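«El puesto cambia antes que la plantilla»: la automatización del enmarcado en Varudeo 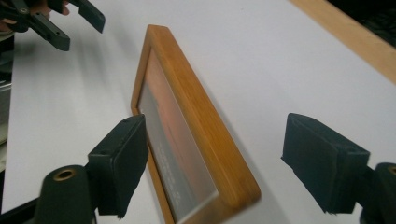

Marco de madera con cristal sobre la mesa de trabajo, entre las mordazas de una pinza manual.

Tülin Canpolat dirige desde febrero la línea de acabado de Varudeo, donde se manipulan 2000 marcos al mes. Berkay Taşdemir, técnico de procesos, llegó con el proyecto Soylu, que pretende automatizar la toma y el volteo de piezas acristaladas.

El cristal es el punto crítico. «Refleja, y el sistema de visión pierde el borde interior», explica Taşdemir. «Por eso tomamos la pieza por el canto de la moldura». La apertura de las mordazas se ajusta por referencia, y el catálogo tiene nueve perfiles.

Las operarias registran movimientos con pinzas manuales durante dos horas por turno. Canpolat pidió que ese tiempo no computara como producción. «Al principio bajaba el rendimiento individual y la gente lo veía en el panel. Se corrigió el cálculo».

De los siete puestos de la línea, ninguno se ha suprimido. Sí ha variado su contenido: menos volteo, más inspección de ingletes y más gestión de incidencias. «Las muñecas lo notan», dice Canpolat. «La vista también, pero al revés. Estamos revisando la iluminación y las pausas».

Taşdemir no da fecha para el funcionamiento autónomo. La siguiente revisión del proyecto será el 4 de abril e incluirá la clasificación salarial de los puestos modificados, todavía sin acuerdo.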